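Divis Building Residents' Association
Minutes of the November meeting, held in the ground floor lounge, 7:00 p.m.

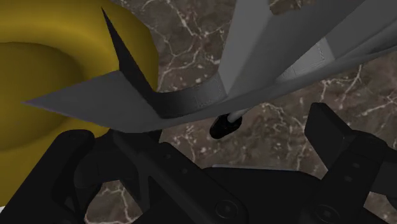
Present: Ciarán McGrath (chair), Sinéad Keane, Vangelis Raptis, Maricel Evangelista (minutes)
Apologies: Catríona Mulligan

1. Minutes of the previous meeting
Approved with one correction. Under item 4, "riser valve" should read "return valve." Proposed by Keane, seconded by Raptis.

2. Hot water supply, upper floors
Raptis reported on the balancing work by Drimitz. The contractor adjusted the return valves on all three risers and fitted a replacement pump on the north riser. Residents on floors five and six still report a long wait for hot water in the early morning. Drimitz attributes this to the timer setting on the recirculation pump, which starts at 6:30 a.m.
Agreed: timer start to move to 5:15 a.m. for a trial period ending at the next meeting. Raptis to record the meter reading at the start and end of the trial.
The invoice for the pump was $435. McGrath noted that the quote was $353 and that the difference is a second isolation valve, which was not in the original scope. Keane asked that any change of scope be confirmed in writing before work is done. Agreed. Invoice to be paid in full.

3. Bicycle storage
The rack holds 29 bicycles. Tags were issued last spring and untagged bicycles remain on the lower row. Evangelista proposed a notice in the lobby for one month, after which untagged bicycles will be moved to the locked cage and held for a further two months. Agreed. Keane asked whether cargo bicycles could be kept in the cage in the meantime. Deferred – Mulligan holds the cage dimensions.

4. Stairwell lighting
Murkholm supplied two quotes: one for replacing the failed fittings only, one for replacing all fittings and adding motion sensors. Raptis preferred the second on running cost. McGrath asked for the standby draw of the sensors before a decision. Raptis to obtain the figure.

5. Entry door
The closer on the Quinlan Street door is slamming again. It was adjusted in the summer and has drifted. Keane to ask for a price on a new closer – not another adjustment.

6. Other business
a) The deposit for use of the lounge stays at $100. Keys to be returned by noon the following day.
b) Evangelista asked that recycling collection times be added to the notice in the lobby. Agreed.

Next meeting: same room, 7:00 p.m. Lighting quotes and the hot water trial to be taken first.
Meeting closed at 8:20 p.m.

Last updated: November, 9:40 a.m.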